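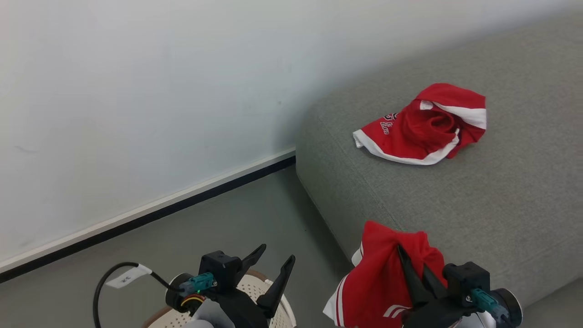 Search tickets

Fang / Home build / Ticket 14
Left gripper drops out mid-task
Opened by Hanyu Peng. Status: open, again

Symptom: the left gripper stops answering a little way into a laundry run. The right one carries on, serene, like a coworker who hasn't noticed the fire alarm. Power cycling brings the left back until I start to trust it.

Tried so far:
- Reseated the teal connector. Worked for 8 runs, long enough for me to close this ticket and tell people.
- Swapped the left and right cables at the controller. Fault stayed on the left. Swapped them back, found I'd put one in crooked, lost an evening to a second fault of my own making.
- Dropped the grip force in the config. No change, except that it now holds a jersey like something it found in a drain.
- Watched the green light by the connector. It stays on during the dropout, so the gripper has power and simply isn't talking to me.

Yutong Shao, 9 pm
Where does the cable loop when the arm reaches low? Mine pulled at the plug every time the wrist rolled past a certain point. Log the wrist angle at each dropout.

Hanyu Peng
Logged it. 3 dropouts, all with the wrist rolled nearly to its stop. I had been blaming the firmware for most of October and would like to apologize to the firmware.

Yutong Shao
Don't apologize yet. Give the cable more slack, clamp it to the forearm and run it again.

Hanyu Peng
Clamp is printing. Leaving this open until it gets through a whole basket.

4 comments · Share (3)

Related tickets
Skistska: wrist homing off after restart
Asska: camera feed lags when both arms move
Delton power supply hums at idle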